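Loltton Water District Sets New Limits on Service Line Pressure

March 20, 2023

The Loltton Water District will lower the maximum pressure at residential connections to 83 psi, starting in May. The change applies to the 600 connections in the Adugna zone, which sits at the low end of the system and has been fed straight from the upper tank without an intermediate reducing station.

District engineer Yanti Chin told the board that main breaks in the zone were clustered on older cast iron pipe. A new reducing valve will be installed in the existing vault at the Adugna turnoff. Contractor Brireo holds the work order.
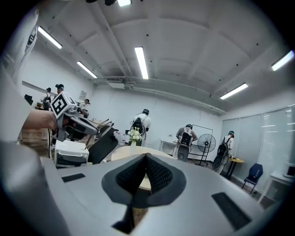 Schedule and Outages

Work on the vault is expected to take six days. Water will be shut off at 356 of the connections for part of one night while the bypass is tied in. Door notices will give the hours for each street. Fire flow at the hydrants was modeled with the valve in service and meets the district standard.

Customers with a pressure regulator at the house don't need to remove it. Irrigation systems set for the old pressure may need longer run times or different nozzles. 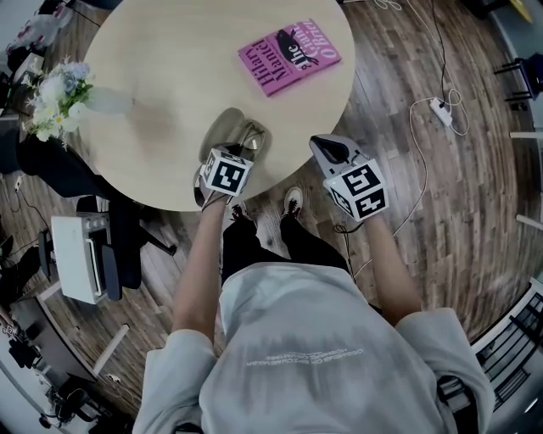 Will the change affect monthly bills?
Rates stay the same. Billing is by metered volume, and a customer who uses less water at the lower pressure will be charged for less.

Board member Dewanti Tjoa asked for pressure logs from both sides of the valve during its first year. Staff will post them with the regular system reports. Requests for a pressure reading at an individual meter go to Wulan Nugroho in the field office.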